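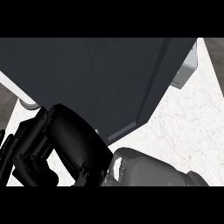

Figura 5.1 -- Ambiente de cozinha simulado: dois braços robóticos, um preto e um cinzento, junto à base de um armário escuro.

Capítulo 5
Aprender manipulação em simulação

Nos capítulos anteriores, o robô dispunha de um modelo exato dos objetos e o problema consistia em planear uma trajetória sem colisões. Neste capítulo o modelo deixa de ser dado. A política de controlo recebe imagens e posições das juntas, e devolve comandos para os braços. O que ela sabe sobre portas, puxadores e gavetas vem das demonstrações com que foi treinada.

Seguimos como caso de estudo o método de Shibata e Lamrani, aqui designado por Jaston, nome do simulador em que foi desenvolvido. O conjunto de treino tem 1.660 demonstrações, distribuídas por 17 cozinhas virtuais. Em cada cozinha variam a disposição dos móveis, as cores e os materiais do chão. A tarefa mantém-se: levar dois braços até um armário e abri-lo.

A dificuldade principal é a oclusão. Na Figura 5.1, a garra preta e os braços ocupam a parte inferior da vista, e a aresta de baixo do armário desce até ao espaço estreito entre eles. Uma superfície lisa e de cor uniforme oferece poucos pontos de referência a um codificador visual. A junta que separa os dois painéis do armário é ténue, e uma política que dependa só dela para se orientar falha com pequenas mudanças de iluminação.

O método responde a isto em duas etapas. Na primeira, o codificador é treinado a prever a profundidade de cada píxel, grandeza que o simulador fornece sem custo adicional. Na segunda, a política é treinada por imitação sobre as representações obtidas, prevendo sequências curtas de ações em vez de uma ação isolada. A previsão por sequências reduz a acumulação de erros -- tema que o leitor encontrou no Capítulo 3, a propósito do controlo em malha aberta.

Convém distinguir duas perguntas que a literatura por vezes mistura. Uma é se a política funciona em cozinhas simuladas que não viu durante o treino. A outra é se funciona num robô físico. As secções 5.2 e 5.3 tratam da primeira; a segunda fica para a secção 5.5, onde se analisa a transferência feita por Plattner no laboratório de Butbridge e se discute por que motivo o atrito das dobradiças pesou mais do que o aspeto visual.

Pré-requisitos: cinemática direta e inversa (Capítulo 2), noções de redes convolucionais e familiaridade com a notação de processos de decisão de Markov. Quem já conhece a clonagem comportamental pode passar diretamente à secção 5.2.

5.1 Formulação do problema

Seja o(t) a observação no instante t, composta pela imagem e pelo vetor das posições das juntas dos dois braços. Designamos por a(t) a ação correspondente, que inclui a abertura de cada garra.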